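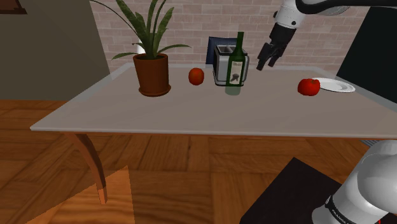

Term Project Report: Comparing Two 90mm Macro Lenses
September 25, 2022

Our group tested two manual focus macro lenses, the Sobczak 90mm and the Grirnum 90mm, on the same Camia camera body. Both were on loan from the Valletti equipment room. The goal was to find out which one the department should recommend to first-year students who want to shoot small subjects.

Method
We shot a printed resolution chart at every full stop from wide open to f/22. The camera was on a tripod with a two-second timer. Each setting was repeated 6 times and the sharpest file was kept. We then spent over 30 hours comparing crops at full size, which was more time than we had planned.
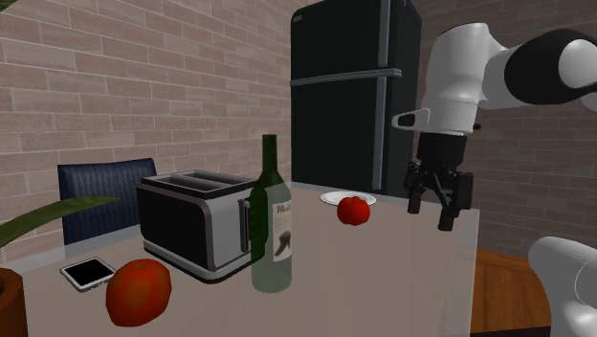
Results
At f/2.8 the Sobczak was clearly sharper in the center. The corners were soft on both lenses until f/5.6. From f/8 on we could not tell the files apart – even in the corners. The Grirnum had less color fringing on high-contrast edges at every stop.

Handling was a bigger difference than sharpness. The Grirnum focus ring turns smoothly through a long range, and small corrections are easy. The Sobczak ring is stiff near the close end, and it moved the tripod head twice during testing. We had to reshoot those files.

Problems
File 2204 was saved with the wrong white balance and was left out of the fringing comparison. We only had one copy of each lens, so sample variation was not checked.

Recommendation
We recommend the Grirnum for beginners. Students who mostly shoot wide open may prefer the Sobczak.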